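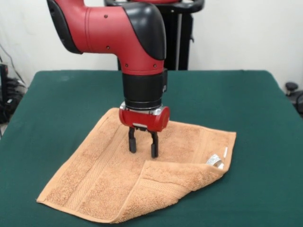 Orange-tan towel, green tablecloth.

drundcombe_dave
Settle something. My wife says bath towels get replaced every 2 years. I still use the ones I took to college and they dry me fine.

Mok
Define dry. Mine from that era mostly move the water to a new location.

pkoutsoukos
Two years is a number made up by people who sell towels. Skip the fabric softener, use half the detergent, and they'll outlive the marriage.

clekgate_linens
Disagree. Terry goes flat no matter what you do. I ran laundry at a motel and we tossed them at 700 washes, which was generous to the towels and rude to the guests.

Mok
Who was keeping the tally?

clekgate_linens
A clipboard.

pkoutsoukos
Motel dryers run like blast furnaces. Line dry and get back to me.

clekgate_linens
Line dried towels feel like toast, Pantelis.

drundcombe_dave
She read this over my shoulder and ordered a set. Beige. I'm told the old ones are for the dog now. We don't have a dog.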